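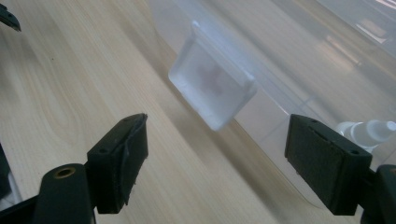
Cumdale Home & Shop Board > Finishes and Repair

Topic: oil or poly on a kitchen table we eat at every day
Views: 3,829

plainbench
Ok so. Table is stripped, sanded to 180, sitting in the garage under a sheet. Birch I think, maybe maple, got it secondhand with no label. Pale. Want to KEEP it pale. Two kids, homework, soup, markers, the works.

Spouse wants poly and done. I want oil because I had a poly table growing up and it peeled at every seat after ten years. Was looking at the Ledesma hardwax in the clear. Can of it is not cheap but it goes far they say.

Anyone living with either one? Not looking for what the can says, I can read the can.

mudroom_steve
Poly. Water based, satin, three coats, thin. Done by the weekend and you never think about it again.

Oil on a kids table is a hobby. You will be out there every spring with a rag.

tansyhill
Disagree with above. Have had Ledesma on our table going on six years. Recoated the eating end twice, the other end never. Each time was an hour of work plus waiting. No stripping, just scuff with a gray pad, wipe, thin coat, wipe it OFF, walk away.

Markers: washable ones came off with dish soap. Permanent did not, ended up sanding that spot by hand and putting a dab of oil on it. Try that with poly. You get a dull patch with a ring.

mudroom_steve
You recoated twice in six years. I recoated zero times in eleven.

tansyhill
And when yours goes you strip the whole top. Mine I fix at the kitchen counter with a sock on my hand.

low_and_slow
First thing, find out if it's birch or maple before you buy anything. Both go yellow under oil base poly, maple worse in my shop. Wipe it with mineral spirits, that is close to what clear oil will look like. If you hate that color, hardwax clear is out and you want the water based stuff or one of the white tinted oils.

Don't sand past 180 for hardwax btw. People go to 320 because it feels nice and then the oil has nothing to bite.

plainbench
Did the spirits. Went kind of honey. Not awful? But not what I stripped it for. It was the color of a saltine before.

What do the tinted ones look like up close, like paint?

low_and_slow
No, not if you wipe it back right. A tiny bit of white pigment that cancels the yellow. Too much left on and it sits in the grain like flour. Do a test on the underside. Do two tests.

gratedginger
Hi, finishing is what I do for a living (small shop, mostly tables and counters). Both sides here are right about their own table.

Things I'd ask:
Do hot pans go straight on it? Then neither, get trivets.
Does water sit overnight? Poly wins.
Will you do the upkeep? Be truthful. Most customers say yes and about half of them bring it back gray around the sink end.
Is it one solid top or does it have leaves? Leaves get drips down the edges, seal the edges twice whatever you use.

On birch I'd go water based poly for a family with small kids, and oil once they're teenagers. That's me, plenty of good finishers would say the reverse.

plainbench
Solid top, no leaves. Water does sit overnight sometimes, not gonna lie. Kids are 5 and 8.

Upkeep I would do. I think. I oil the cutting boards, when I remember.

mudroom_steve
"when I remember"

Poly.

oddlot22
Going to be the third opinion. Had a Brernow table, came from the store with a factory lacquer, looked great for a year and then white haze wherever a bowl had been. Called them, they sent a wax stick. It did nothing. Sanded it all off myself and used Prumulura, the two part oil. You mix it, you get maybe an hour, one coat only. Cures hard. 368 dollars in by the time I had the oil, discs, pads, a respirator and the second kit becuase I let the first one go off in the cup.

But it has held. Coffee, wine, hair dye once. Wipes up.

tansyhill
How does two part do on light wood? The one I saw was on walnut.

oddlot22
Mine is ash. There's a tint for it. I used the lightest one and it stayed close to raw. Slightly warmer than raw. I'd call it toast crumbs not honey.

gratedginger
Two part is good stuff. Only warning, lap marks on a big top if you work slow. Have a second person with the pad. And put the rags in a can of water with a lid, or hang them flat outside to dry, not in a pile. Goes for all the oils in this thread. I've seen a trash can go up.

plainbench
Wait the rags catch fire by themselves??

gratedginger
Yes. Balled up oily rags heat as they cure. Look it up before you open any can.

low_and_slow
Every oil finish thread should start with that tbh.

plainbench
Told spouse about the rags. Spouse now very firmly team poly lol

hallwaypiano
Water based poly person here but I want to push back on "never think about it again." Ours scratched from a laptop with a missing rubber foot. Fine white lines. You can see them every morning when the sun is low. I've tried polish, I've tried buffing up to 2,000 grit with paste and it just got shinier in that one place, so now it's a shiny spot with scratches in it. Great.

mudroom_steve
Don't buff satin. You turned it to gloss. Scuff whole top with a gray pad, one fresh coat, fixed.

hallwaypiano
Whole top for four scratches?

mudroom_steve
Takes 20 min. Same as the oil people say theirs takes.

tansyhill
Ha. Ok that's fair.
But he can do his in one spot. I'm sticking to that.

low_and_slow
Steve is right about the scuff and recoat as long as there's no wax or silicone on it. If anybody ever used spray furniture polish on that table, clean it like you mean it first or the new coat will fisheye all over.

hallwaypiano
We used spray polish for years. Lemon one.

low_and_slow
ok so clean it a LOT. Spirits, clean rag, again, new rag, again. Then do one small area and look at it wet with a flashlight from the side. Craters = stop.

plainbench
Update. Did five test patches on the underside, labeled w/ tape:

1. Ledesma clear - honey, same as the spirits
2. Ledesma white tint - close to raw, a bit chalky in the open grain, probably I left too much on
3. water poly straight - very close to raw, slightly cold looking
4. water poly over a coat of clear dewaxed shellac - too orange, hated it
5. nothing, for comparing

Left a wet glass on each overnight. 3 had no mark at all. 2 had a faint ring, gone by lunch. 1 same as 2 but darker. 5 has a ring forever I guess, good thing it's the bottom.

Did ketchup too. Nothing marked but 5.

gratedginger
Good testing. How long did you let the oil cure before the glass? Hardwax wants weeks to get to full strength. Two days in, a ring is normal and doesn't tell you a lot.

plainbench
Two days lol. So 2 might do better later.

gratedginger
It would. Leave it alone and redo the glass in April if you can stand the wait.

plainbench
We are eating on a card table. I can't stand the wait.

oddlot22
Did you try the two part?

plainbench
No. Price. Also I would be the guy who lets it go off in the cup.

oddlot22
It's a rite of passage

mudroom_steve
So patch 3 is the palest, had no ring, no ketchup, and costs the least. What are we still discussing

tansyhill
How it feels! Put your hand on 2 and then on 3. That's what we're discussing.

plainbench
Ok did that. 2 is nicer. By a lot. 3 feels like a menu.

hallwaypiano
menu is exactly it

low_and_slow
Try knocking 3 back after a full cure with a brown paper bag, just rub it. Takes off the dust nibs and that plasticky feel goes down some. Not to oil level. Some.

plainbench
Paper bag worked better than I thought it would. Still menu but like, a nice restaurant.

Where we landed: poly on the top, white oil on the base and legs so I get to use the can I bought. Spouse signed off. First coat went on at 9:40 pm after bedtime, foam brush, garage door shut so no bugs.

mudroom_steve
Good man. Thin coats.

gratedginger
Coat the underside of the top too, same number of coats or near it. Otherwise one face takes on moisture faster than the other and it can cup. Sand your test patches off first.

plainbench
Crud. Ok flipping it after this dries.

tansyhill
Post back in ten years when it peels at the seats.

plainbench
will do. Coat two is on. There's a moth in it.

low_and_slow
Leave him till it's dry. Pick out, 320 by hand, keep going.

Replies are open. 186 members follow this section.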